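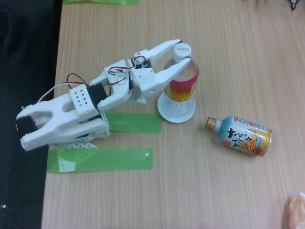

Arm on the bottle task, gripper closed at the cap. Green tape marks are on the table.

Bench notes: teaching the bottle task by leader arm

3 Aug 2022

The teaching bench at Lukbridge now has a usable set of 700 demonstrations for the upright bottle task, all recorded by remote control with the leader arm. Another 145 were recorded and thrown out, for a total of 845. Members who want to train on the set can copy it from the shared drive under Atinga, which is also the name of the recording program. The notes below cover the setup, the reasons for rejection, and what changes in the next round.

Setup

The follower is the printed arm with hobby servos and the two-fingered gripper. The leader is a second set of the same links with the gears taken out of the servos, so that it can be moved by hand and only reports its joint angles. Pranab Mridha wrote the link between the two. It reads the leader, applies a per-joint offset, limits the speed, and sends the result to the follower. There is no force feedback. The operator has to judge contact by eye, and new operators tend to squeeze harder than they need to.

The first attempt in the spring did not use a leader. The operator held the follower itself and pushed it through the motion with torque switched off, and the angles were played back afterward. Playback was poor. A hand supports the weight of the forearm in a way the servos do not, so the arm sagged on replay and the fingers arrived low. Hands were also in most of the camera images, which made the recordings close to useless for a policy that takes images as input. Hand guiding is still the quickest way to set a single pose, and we keep it for homing and for checking joint limits.

Procedure

Each demonstration starts from the rest pose and ends when the operator presses the pedal. The bottle stands upright, and the fingers close near the cap. Objects lying on their side are a separate task and do not belong in this set. The time limit is 15 seconds. A practiced operator needs less than half of that, but the limit was left long so that slow, smooth approaches would not be cut short.

Please do not correct a bad approach by backing all the way out and trying again within one recording. Stop, mark it as failed, and start over. Small corrections of a finger width or so are welcome. In early training runs the policy did better on files that contained them, presumably for the usual reason: it had seen what to do when slightly off the line.

Check the tape before each session. If a strip has lifted or been moved, write it in the log and line up the base again before recording. Two sessions in the first batch were recorded with the base shifted toward the table edge, and the difference was found only when the policy trained on them kept closing short of the cap.

Rejected recordings

Kwaku Ansah went through all the files and sorted the rejects. The largest group was dropped frames, where the camera fell behind the joint log by more than the allowed gap. These came from one laptop and stopped when it was taken off battery power. The next group was saturation of the elbow servo. With the arm stretched out low over the table the elbow is near its torque limit, and the follower lags the leader. The operator sees the lag and pushes the leader further, and then the follower catches up all at once. Those files show a jump in the joint trace that no policy should be asked to copy.

The remaining rejects were operator errors, mostly a pedal press before the gripper had settled.

Gripper calibration drifted over the month as well. The closing value recorded for the same bottle changed by 7 counts between the first session and the last. Kwaku puts this down to pad wear, Pranab to the wrist and finger servos running warm. We have not separated the two. For now the program asks for an open and close cycle at the start of each session and stores both end values in the file header. Anyone loading the older files should normalize by the header values in the correction table and ignore the raw ones.

Training results so far

A policy trained on the full set reaches the cap from most starting positions inside the marked area. It is weaker near the far side, where there are fewer demonstrations and where the elbow problem is worst. A policy trained on one operator's files alone moved more smoothly but failed more often when the bottle was off center. Mixed operators seem to be worth the extra noise. We have not yet run enough trials to publish a rate.

Next round

Recording resumes later in August under the name Tatent. The changes are as follows. The leader gets a light spring at the elbow so that it stops floating. The speed limit on the elbow joint drops, and the program beeps when the follower lags. Up to four operators will share each session, switching after every block. Failed attempts will be kept in their own folder with a reason code.

The Drera branch of the control code, with the old offset table, is closed. Please do not record with it. Its files have the wrist sign reversed, and the converter does not detect this.

Operators who want a slot should write to Pranab. Questions about file format and the correction table go to Kwaku.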